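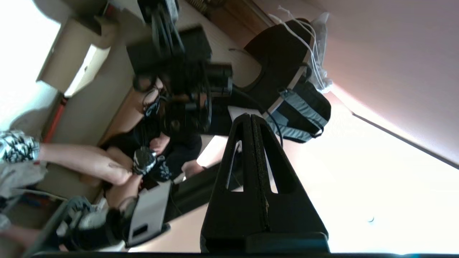
Re: [tallengate-wellness] morning stiffness, what's working for people
September 16, 2022

Quick one, on my way out the door, so sorry for the mess.

> On the stiffness question. My doctor says it's wear and tear in both knees and to
> "keep moving," but first thing in the morning I can barely get down the stairs.
> By lunch I'm fine. Then I sit through the afternoon and it's back. Do people
> stretch before getting up? After? Heat? I tried walking straight out of bed for
> a week and it was miserable. Also is anyone still doing the pool hour or did
> that die over the summer?
> Revathi Subramaniam

Revathi — yes to stretching before you get up. That was the biggest change for me. Still in bed, covers on, slide one heel up toward you and back down, slow, then the other. I do 15 each side. Then ankles, circles both ways. Then sit on the edge for a bit before standing. The whole thing is done before the kettle would be.

Heat: I like it, my sister swears by ice, the PT I saw in June said go with whichever feels better and don't leave either one on more than 20 minutes. Put a towel between. I fell asleep on a heating pad once and had a red patch for days, dont do that.

Stairs. Going down is worse than up for nearly everyone with knees, I'm told. Hold the rail, bad leg goes first on the way down, good leg first on the way up. I had it backwards for a year. If one knee is as bad as the other then just pick the one that's grumpier that day.

The walking out of bed thing — I'd stop that. Walk later, after breakfast. I started with the loop behind the Lobo parking lot, which is 900 steps by my phone, flat the whole way and there are benches. Did it once a day for a couple weeks, then twice. Still not fast. Some days I do half and go home.

For the afternoons, what you're describing is me exactly. Desk, sofa, car, same result. I get up at every ad break or every chapter. Doesnt have to be a walk, stand and hold the counter and go up on your toes a few times. Somebody on here mentioned the Ilix reminder app, I tried it and turned it off, too many buzzes. Kitchen timer works for me.

Pool hour is alive, sort of. It moved over to Itby and there were four of us last time. Water's warmer than the old place and the steps have a rail on both sides. You don't need to be able to swim, it's mostly walking back and forth and some leg lifts at the wall. Bring shoes for the deck, it's slick. Ask at the desk about the times becuase they change them when the school has it booked, and I don't trust the sheet on the door.

Things I'd call the doctor back about and not wait: a knee that's hot and swollen, one that locks or gives way, or stiffness that goes on well past the morning when it didn't use to. Also if you've got a fever with it. And if you take anything for blood pressure or your stomach, check with the pharmacist before adding ibuprofen. I was taking it like candy and got told off, fair enough.

Pillow between the knees if you sleep on your side. Meant to put that at the top. A folded bath towel does fine, I never bought the special one.

Does anyone have the handout from the spring talk? The one with the chair exercises, two pages, stapled. Mine got coffee on it and I can't read the second page. Scan or phone photo would be great, to the list so Revathi gets it too.

Have to run, will check mail tonight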